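FOR IMMEDIATE RELEASE

Bergate, 26 Nov 2021

The Brirkeo table is back, and this time the legs screw in

Hello from Bergate! I'm Gisela Diekmann, and if you have ever bought a white plastic table from us you have probably also talked to me on the phone, because for a long time I was the entire service desk. My brother Bastian does the drawings and I do the telling people, so the press release is mine again.

We're bringing back the Brirkeo, our light utility table for porches, hobby rooms, school fairs and the kind of family dinner where three more cousins turn up. It goes on sale in December through our own shop and at Strobel in Misstead, who have been asking for it since the old one sold out. The first run is 1,558 tables. After that we'll see how the spring looks.

The old Brirkeo had push-in legs. They were quick to fit and a real nuisance to get out again, and I have a folder of letters on the subject (some of them very funny, one of them from my own aunt). People wanted to put the table away for the winter and the legs just would not budge. So Bastian went back to the drawing board, grumbling, and came out with a thread.

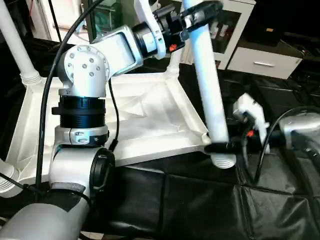

Screw-in legs sound like a small change and for us it was a big one, with a new mold and a lot of arguing about how coarse the thread should be. You put the table together upside down, top on the floor, and turn each leg into its corner by hand. The legs are white plastic tubes like the rest of it, with the thread at the end, and the sockets they go into are ribbed on the outside. Start the leg straight, give it half a turn backward until you feel it drop, then go forward. Kai Frerichs in our assembly room taught me that and I haven't crossed a thread since - well, once.

The underside has changed too. Bastian put in raised ridges and diagonal lines of reinforcement, so the top can stay thin and the table can still take a proper load. We rate it for 110 pounds, spread out, and please don't let anybody stand on it to change a light bulb. I know you do. I've read the letters.

I asked Hildegard Wendt, who buys for Strobel, what she thought of the sample. "My first question was whether it would fit in the back of a small car with the legs off, and it did, with the groceries," she told me. "We've ordered 350 to start and I expect I'll be calling Gisela again before the snow is gone."

If a leg goes missing or gets run over in the driveway, you can now buy a single one. That was the other big wish in the folder. Spare legs come in packs of one or 2, and Ilse Kettler in our parts room sends them out by regular mail. One thing I'd like printed if you have the space: the new legs do not fit the old table. Please check which one you have before you order! 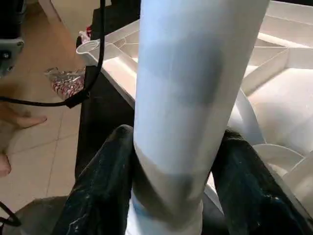
Good to know before you write about it

The Brirkeo comes in white only. It ships flat with the legs loose in the box, and you won't need any tools. Wipe it down with dish soap and a soft cloth, and skip the scouring powder, which dulls the top.

Press contact

Gisela Diekmann, Bergate. If you'd like to borrow a table for a review, send me a note with your mailing address and tell me when you need it by. Bastian will talk about threads for as long as you let him, so please book him through me.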